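Home > Support > Laundry & Ironing > Boards

Filed under: Covers and Padding

Ticket 1835 - Todetti board cover slides toward the tip
Opened Tuesday, October 2, 2018 by Judit Kun
Status: open

Cover creeps toward the narrow end while ironing knits. Had the board since July, no trouble until I washed the cover.

Tried so far:
- Retied the cord underneath. Held for one shirt.
- Turned the felt pad over. No change.
- Dried the cover flat. Still loose at the wide end.

Reply, Halvorsen parts desk: Cord may have stretched. Cut it to 200 cm and knot it twice.

Cut the cord, same result. Sweaters are the worst because I lean on them.

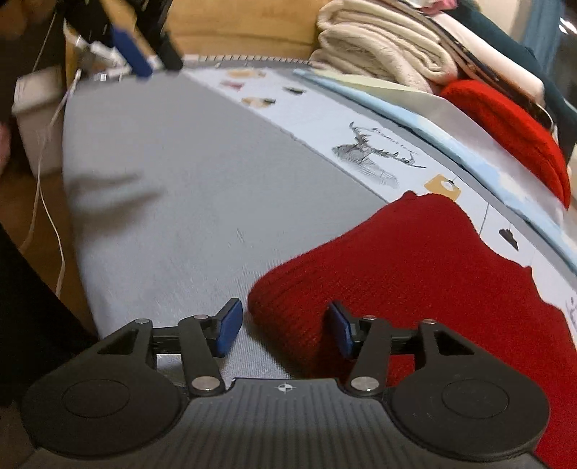
For now I fold the red knit in half and press lightly, one side at a time. Shirts are fine that way too. Still want a replacement cord - please confirm the price.

Comments (2)

Märta Strömberg: Mine did this. Two cover clips across the underside fixed it.

sakwood31: Did you wash it hot?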